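Dilham open day: is the Gema arm worth the drive (and the money)?

I went to the Norham open day in July half expecting a sales pitch with cookies, and I did get the cookies. But I also got the better part of an afternoon with the Gema, the small bench arm they've been promising since last year, so I'm writing this up as a review of the arm with some griping about the day itself thrown in.

First, getting there. The Dilham workshop is behind the lumber yard, the sign is on the wrong side of the road if you come from the highway, and parking is a joke after 11. Go early. There were two demo rooms, and the one on the left had the line out the door because that's where they let you drive the arm yourself. I did the right-hand room first and I'd do the same again, as you get the boring talk out of the way and the crowd thins out.

The talk was fine! A bit long on the company history. The thing I wrote down was the price, 603 for the arm with the standard gripper, with the wrist camera as an extra they wouldn't put a number on yet. I asked at the desk afterward and got a shrug and a flyer.

OK, the arm. The job they had it doing was picking up short wooden dowels from a pine board and dropping them in a rack, which sounds dull until you try it yourself. Dowels roll. They roll when you breathe on them. The gripper has blue rounded pads, and when they close right the dowel just sits there between them and you feel like a genius. When you come in a hair too low it squirts out sideways and you chase it across the bench while the people behind you in line are very polite about it.
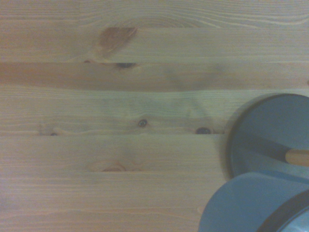
I got 30 minutes on the controls, which was generous, and by the end of it I was landing most of my grabs. The hand controller is light and the delay is small enough that I forgot it after a while. What I never got used to was judging height from the wrist view on the screen. You can tell left from right easily, but how far down you are is a guess until the pads get close, and I ended up watching the shadow more than anything else. The regulars at the next station said you learn it in a weekend. Maybe so!

I also tried the Contreras controller they had hooked up as an alternative. Nicer buttons, worse cable. It kept catching on my sleeve, and I gave it back after almost no time at all.

Things I liked: the arm is quiet (really quiet, you can chat over it), the stop button is big and right where your hand goes, and swapping the pads looked like a quick job when they did it at the desk. Things I didn't: the software wants you to make an account before it will so much as wiggle a joint, the base needs clamping harder than the little clamps they give you can manage, and the manual on the table was clearly for the older model.

Would I buy one? For a hobby bench, I'm leaning yes, once they say what the camera costs. For a shop that needs parts moved all day, I'd want to see it run a full shift first, and they only had it going in short bursts between visitors.

Four stars for the Gema, three for the open day, and bring your own lunch. The food truck ran out of everything but chips.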